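Renting a pair of hands: a laundry owner on the Nel gripper kit

16 May 2018

The owner of a small commercial laundry in Gesbridge has had the Nel gripper kit on hire since the start of the year. She pays Tremmont, the supplier, $2,000 a month, which covers the arm, the fingers and servicing.

"I didn't want to buy," she says. "I've bought machines before and been stuck with them. With this one I can hand it back on 30 days' notice."

Her shop handles sheets and table linen for motels out as far as Sirkstead. The Nel works at the sorting bench, picking up flat pieces and passing them along to the folder.
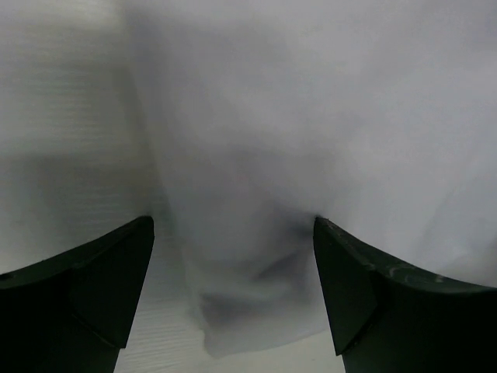

The Nel's green fingers with white cloth bunched between them.

Setting it up took longer than she had planned. The technician was there 9 days, mostly working on thin fabric. "Towels were fine from the first morning. Thin stuff slides, or it picks up two at once. It's better now, but I'd still call it slow."

The fingers do mark with use, she says, and a spare set is $8 extra on the monthly bill. She pays it.

Would she recommend it to another laundry of her size? "If you've got the bench space, yes. Ask them to bring it in and try it on your own linen first. Their demo cloth was a lot stiffer than ours."

Her current term runs out in June and she plans to renew.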